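Home Features Rooms Colour Gardens Subscribe

Filed under: Colour & Decorating

The trouble with grey

Grey paint sells well in Tratside, and a fair amount of it comes back. The Jurić paint shop, at the bottom of the hill, keeps a shelf of returned tins behind the counter. Most of the lids have a dab of grey on them.

The usual complaint is that the colour went wrong on the wall. A shade that looked plain on the card has turned pink by the window, or green behind the sofa. Staff hear this so often that they now ask which way the room faces before they open the chart.

The Clokwood chart runs to 347 colours, of which 43 are sold as greys. Put two of them side by side and the differences show up quickly. Some have red in them and drift towards mauve. Some have yellow and black, and come out slightly green. The blue ones are the coldest and tend to look cleanest in a bathroom. Very few are made from black and white alone, and those can look flat over a large area.

Light does the rest. A north-facing room brings out blue. Late sun warms everything, so a wall that seemed right at four in the afternoon may look quite different at breakfast. Floors matter too - a red carpet will throw colour on to the bottom half of a pale wall, and a lawn outside a big window can do the same to a ceiling.
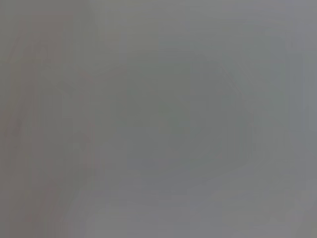 Muted greys together: a dusty mauve on the left, a hint of green in the middle, paler and cooler underneath.

Shadow is the part people forget when choosing. A painted alcove is never one colour. The back of it is darker than the sides, and any curve, such as a chimney breast with rounded corners, will run through several tones of the same tin. With a strong colour the eye forgives this. With grey it can look as if two paints have been used.

The shop's advice is to buy a sample pot and paint a sheet of lining paper, leaving a white border round the edge. Move the sheet about for a few days. Try it low down by the skirting, then in the darkest corner, then next to the curtains. Painting straight on to the old wall is less use, as the colour already there affects how you see the new one.

If you are matching an existing grey, take something with you. A chip of paint the size of a thumbnail is usually enough for the Prumix machine, which reads the colour and works out the tint. It has over 3000 recipes stored, including a good many discontinued ones. It is less reliable on anything with a sheen, or on a wall that has yellowed, and a match to an old wall will be a match to the wall as it is now.

Finish makes a difference of its own. The same grey in matt looks softer and a touch lighter than it does in eggshell. If the woodwork is to be the same colour as the walls, paint a bit of spare skirting and stand it against your sheet.

A sample pot covers a good square of paper with two coats and should be left overnight before you judge it. The one in the shop's test room, a greenish grey meant for a hallway, dried lighter than the card. The hall in question is 70 years old, has one small window and gets the sun for an hour. They went a shade darker.

Last updated: August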